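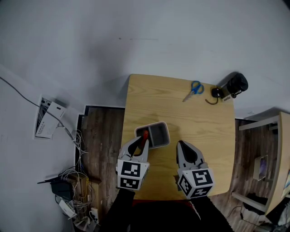 Subject: Re: Follthorpe open studios – wall pieces and the Miler hanging kit
From: Gaurav Gautam

I've read the proposal twice now and I'm still not sold.

> We've got the long hallway at Follthorpe for the whole of April, and I
> think we should fill it with one big group piece instead of the usual
> row of separate frames. Everybody makes paper or felt leaves in their
> own style, any color, and we hang them as one drift from the front
> door to the kitchen. I figured 1,509 leaves would cover it. Miler sell
> a strip system that goes up without nails and they say it holds
> anything under a pound. Cevthorpe did something like it and people
> loved it. Who's in?

I'm not against a group piece. I'd like to see that hallway used for once. But where does 1,509 come from? That's a very exact number for a wall I'm fairly sure hasn't been measured, because the last time I asked for the length I was told "long." If it came out of a spreadsheet, please post the spreadsheet. If it's a guess, let's call it 1,500 and stop pretending.

Then there's who makes them. We have 40 people on this list and maybe half of them answer email. Say 20 join in. That's over 75 leaves each, by April, on top of whatever they planned to sell. I cut felt for a living and I can do a decent leaf with a stitched vein in fifteen minutes if the phone stays quiet. So 80 of them is 20 hours of work, unpaid, for something that doesn't have my name on it. The paper people will be faster, sure, but then you get a wall that's nine-tenths paper with a few lumps of felt in it.

On Cevthorpe: I went. It did look good from the door. Up close half of it had been cut from the same template by two very tired women, and by the second weekend the bottom third was on the floor. I asked one of them if she'd do it again and she laughed at me. Their wall was also painted brick, and ours is that chalky plaster that comes off on your coat.

Which brings me to the strips. "Holds anything under a pound" on what surface? I had a Miler strip in my own hall with a small embroidery hoop on it and it let go in the night, and took a patch of paint the size of a playing card with it. Maybe I put it up badly. I'd still want to see one strip on the actual wall, with weight on it, for two weeks before anybody spends money.

And color. "Any color" sounds friendly. I've seen what we all make when we're told any color – it's teal. I would rather somebody picked five shades and took the complaints. Bárány has that big bag of dyed offcuts left over from the quilt and I'm told most of it is rust and mustard, so start there.

What I would sign up for: one stretch of wall, kitchen end only, where the light is decent. Fewer leaves, bigger ones, hung on thread from the old picture rail so nothing touches the plaster. Frames in the rest of the hallway as usual, so people who need to sell can sell. We had 4,000 flyers printed last year saying "buy direct from the maker" and I don't see how you buy a drift.

If someone measures the wall I'll make ten samples in felt and bring them along. Width and height please, and how far down the rail is from the ceiling. Also is the radiator by the coat hooks still stuck on? Felt won't mind but the paper will curl.

Gaurav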